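Keeping a Shelf of Translated Books in Good Nick

I read a lot of fiction in translation, mostly secondhand, and over the years I've picked up a few habits for looking after the paperbacks.

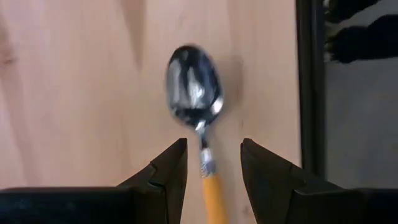
How do I get rid of a musty smell in an old paperback?

Stand it up with the pages fanned in a lidded tub, put an open dish of bicarb soda next to it (don't let the powder touch the paper) and leave it for a week or two. My copy of a Hungarian novel by Hegedűs took 30 days and I nearly gave up on it, but it's on the shelf now and I can stick my nose in it quite happily!

Sticky price labels are my other bugbear. I warm them with a hairdryer on low, then peel from one corner very slowly. Glossy covers are fine with this. Matt ones can lose a bit of colour, so go gently, and any gum left behind usually rolls off under a soft white eraser.

For loose pages I run a thin line of PVA down the inner edge with a toothpick, slip the page back in, put baking paper either side and leave the whole thing under something heavy overnight. The Nallstead short story collection had 3 pages adrift when I bought it in June and it's held together through two readings since.

Oh, and don't pack the shelf too tightly. I did that with my Dredeck paperbacks and tore the top of a spine pulling one out.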